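About Vivholm

Vivholm tests grippers, arms, wrist cameras and controllers for people who are about to spend money on them. We don't sell hardware and we don't take a cut from anyone who does.

We started because we'd sat through too many sales demos. A gripper that picks up the same block all afternoon has shown you it can pick up that block. Buyers deserve a duller kind of proof, and that's most of what we make.

Our last round ended in September: 487 grasps per gripper, 8 grippers, same arm, same controller settings. Two makers asked us to retune for their product. We said no. If it needs a specialist standing next to it, the report says so.

We run on the Pudard bench, a plain table with plates and rounded, glossy things on it. Rounded shapes are where parallel jaws get found out, and "adaptive" fingers too, whatever the brochure claims.
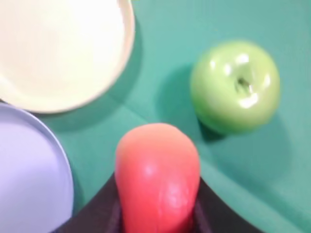 Wrist cameras get the same treatment. Most look fine until the fingers close and block half of what you wanted to see, so we score the view during the grasp as well as before it.

Our reports have limits. A good score on our bench won't tell you how a gripper holds up after a year in your plant, and we won't pretend it does. A full comparison costs $3,725 and takes 5 weeks. Bronton customers should ask for the short form.

Page last updated 2021-10-04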